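Where Did I Put It? A Project on Lost Things at Home
Aravind D'Souza and Karla Ayala
Final report, Everyday Psychology

Why we picked this

Karla lost her bus pass on the morning we were supposed to choose a topic, and by the time she found it (inside a library book, being used as a bookmark) we had our topic! We started reading about memory that same afternoon and kept going all weekend. Everyone we talked to had a story. People love telling you about the thing they lost, and they love it even more if it was in their hand the whole time.

Our question was simple: when people misplace small things at home, where do the things end up, and does having one fixed place for them help?

What we read first

Most of our background came from two chapters in the course book on attention and memory. The part that got us excited was the idea of encoding. If you aren't paying attention when you put something down, the memory may never get stored well in the first place. So when you stand in the kitchen trying to remember where your keys are, you may be searching for a memory that was hardly made. That changed how we thought about the whole project. We had planned to study remembering, and we ended up mostly studying putting down.

We also read about context. People often remember better when they are back in the place where they learned something, and this is probably why walking back to the front door and starting over works for so many of us. Aravind's grandmother has been doing it for years.

How we did it

We asked 15 households to keep a lost-things diary for 2 weeks in December. Each time somebody had to search for something, they wrote down what it was, where they looked first, where it was found, and what they had been doing when they put it down. For the first week they changed nothing. For the second week we asked each home to pick one spot for small things and use it as much as they could. It could be a bowl, a shelf, a drawer, whatever they liked.

We gave the homes code names so we could talk about them in class. Ours came from a map Karla drew for a story in middle school, which is how we ended up with Drevstead, Gratar, Camacho and Suvo as the four homes we interviewed in person.

What we found

The diaries came back with 83 entries. Keys and phones came up constantly, as we expected, but so did remotes, glasses, chargers, cards and tape. Scissors caused the most arguments by far. In Gratar the same pair of scissors has its own page.

The first place people looked was usually the place where the thing was supposed to be, and then they looked there again. We laughed about this until we checked our own diaries and saw that we do it too. Several people wrote that they had looked in the right spot early on and missed the item, mostly when it was under something else.

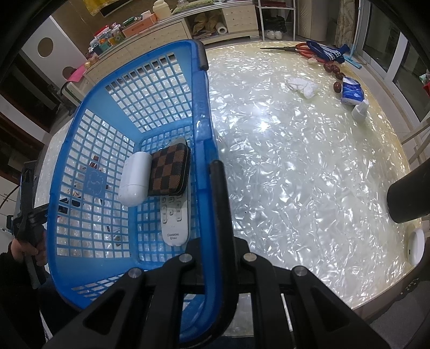

Interruptions were the big one for us. In entry after entry, the person had been in the middle of something else when they put the item down: answering the door, talking on the phone, carrying groceries, breaking up a fight over the last waffle. This fits really nicely with the reading on attention, and it was a thrill to see it show up in real kitchens.

The second week was quieter. Most homes wrote fewer entries, and the people we interviewed said they felt calmer leaving the house. Drevstead was the exception. They chose a high shelf in the hallway, the younger kids couldn't reach it, and by the third day everyone had gone back to the couch arm. Camacho picked a spot right where they already dropped their things and barely had to think about it. We wish we had asked every family to do it that way.

Problems with our study

People may have searched less in the second week simply from knowing they were being studied. Some may also have gotten tired of writing. We had no group of homes that kept the diary for both weeks without changing anything, and we would add one next time. Suvo lost their diary for a day and a half, and we counted that as an entry.

What we would do next

We want to try saying it out loud. A few people told us they say "keys on the table" as they put the keys down, and it would be a fun and easy thing to test against the fixed-spot idea. Karla would also like to look at shared items separately, with the scissors at the top of the list.

Thank you to all the families who wrote things down while they were late for work.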